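Brillside sucht Verstärkung für die Ferienküche (m/w/d)

Wer schon einmal für eine ganze Horde hungriger Kinder gekocht hat, weiß vermutlich, worauf er sich bei uns einlässt, und alle anderen lernen es schnell und hoffentlich gern. Unser Ferienhaus Brillside liegt am Ortsrand von Hamada, hat 81 Betten und einen Garten mit sehr viel Rhabarber, und ab März suchen wir eine Köchin oder einen Koch für 20 Stunden in der Woche. Gekocht wird frisch und überwiegend vegetarisch, mittags warm, abends eher Brot, Suppe und was der Tag übrig gelassen hat.

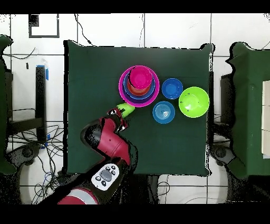 Zu Ihren Aufgaben gehören der Speiseplan, der Einkauf und die Kochgruppe am Nachmittag, in der die Kinder selbst rühren, kneten und abschmecken dürfen. Eine abgeschlossene Ausbildung freut uns sehr, Erfahrung in der Gemeinschaftsverpflegung zählt aber genauso viel. Für die Kochgruppe stehen bunte Schüsseln bereit, darunter eine große in kräftigem Pink und eine limettengrüne, um die Sie beim Teigrühren ganz sicher einmal Streit schlichten werden. Geduld und ein bisschen Humor sollten Sie also mitbringen – und den Nachweis zur Lebensmittelhygiene bitte auch!

Wir zahlen 1.660 Euro brutto im Monat, das Mittagessen ist frei, und auf Wunsch gibt es ein kleines Zimmer unter dem Dach.

Ihre Bewerbung schicken Sie bitte bis Ende Januar an Kimie Oda, ein paar persönliche Zeilen und ein Lebenslauf genügen. Fragen zur Küche beantwortet Shota Yoshida gern am Telefon, Durchwahl 453, am besten nach 14 Uhr.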